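Subject: Re: [hakala-list] colour for the hall walls

Tanko Garba wrote:
> Has anyone still got the name of the grey we used in 2018? Trudley say they can match it from a sample.

Hello Tanko and everyone,

Lovely to hear from you! I'm fairly sure it was Plarnton's grey, the softer one (not the one that went purple at night), and we got through 4 tins. 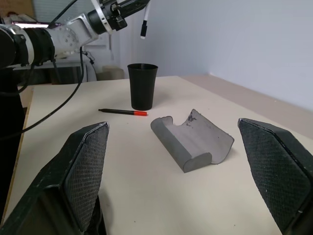
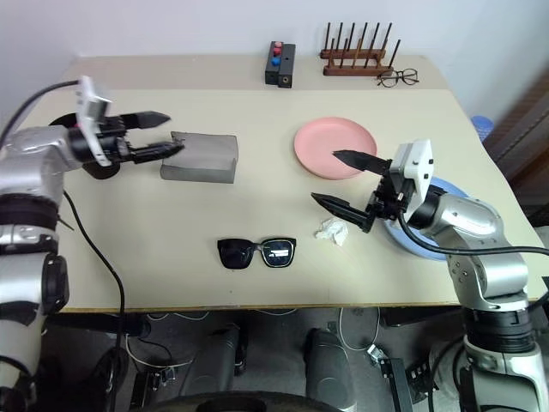

Other bits while I'm writing

1. The key for the side door is back on its hook.
2. Supper is still at 6, and I'll bring the big teapot.

Warmly,
Bev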